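Section 11: Descaling the Venell Countertop Kettle and Water Station

Revised 5/20/21

Your water station boils water all day and complains very little. What it does do is collect minerals. If your tap water is hard, you will find a chalky crust on the heating plate by your second month of ownership. It won't hurt you, but it will make your tea look as though someone stirred it with a stick of chalk.

The station keeps its own tally of boils. At 200 boils the small drop symbol turns amber. At 1363 boils it turns red and stays red, and the station refuses to heat anything until you give in. We are told this number was chosen by testing. It has survived three product managers.

Before you start

You will need one packet of Kudo descaling powder, or plain white vinegar if you prefer your kitchen to smell like a pickle jar. Do not use both. Do not use bleach, dish soap, lemon soda, or anything recommended by a brother-in-law.

CAUTION: Unplug the station and let it cool for 30 minutes. The plate stays hot long after it stops looking hot.

To descale the tank

1. Lift out the tank and pour away any old water.

2. Fill the tank with cool water to the lower line. The upper line is for drinking water. People mix these up, and the countertop pays for it.

3. Add the whole packet of powder. With vinegar, use 100 milliliters.

4. Seat the tank until it clicks. If it doesn't click, it isn't seated, however firmly you feel about the matter.

5. Put a large bowl under the spout. A mug is not a large bowl.

6. Plug in the station, then hold Heat and Rinse together until the drop symbol blinks.

7. Wait. The cycle takes 25 minutes and includes two long pauses during which the station appears to have died. Leave it alone.

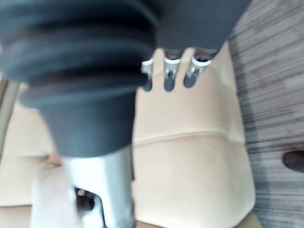
8. When you hear three beeps, empty the bowl into the sink. The flakes are mineral and will not harm your pipes.

9. Refill the tank with fresh water and run the rinse cycle twice. If you used vinegar, run it three times, or warn your guests.

NOTE: The drop symbol should now be off. If it is still amber, hold Rinse for ten seconds to clear the count. Clearing the count without descaling is possible, and we can't stop you, but the warranty people at Stiltetlow have seen a lot of heating plates.

If the station stops partway

Error E4 means the tank was lifted during the cycle. Put it back and press Rinse. Error E7 means the spout is blocked. Unplug the station, clear the spout with the brush supplied in the box (the one you threw away with the foam), and start again from step 2.

Replacement brushes are sold under part name Skeledeo, in packs of two.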